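Lists > Small Holders > June threads

Last updated: 17 Jun 2020

Re: Degefa proxy – anyone voting yet?

Hi all,

> I got my Degefa ballot but the control number won't work on the site.
> Is it just me? Also, how are people voting on the auditor?

Not just you! Mine failed twice, then went through once I typed it without the dashes. I have 36 shares there (big spender, I know) and I voted against the auditor – same firm for over 30 years is too cozy for me. I went against two of the directors as well, and for the proposal on written consent. 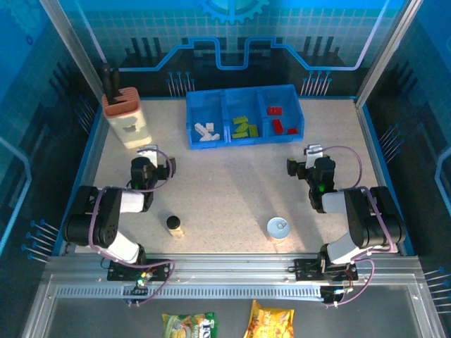
Two arms, with the blue bin near the back.

Tinmont is next, with its meeting in July. It's online only again, and you have to register 5 days ahead if you want to ask a question. Last year item four passed by 3,881 votes, so please don't toss the ballot!

Has anybody gotten anything from Usby? My broker says the materials went out, but I've seen nothing – not even in the spam folder.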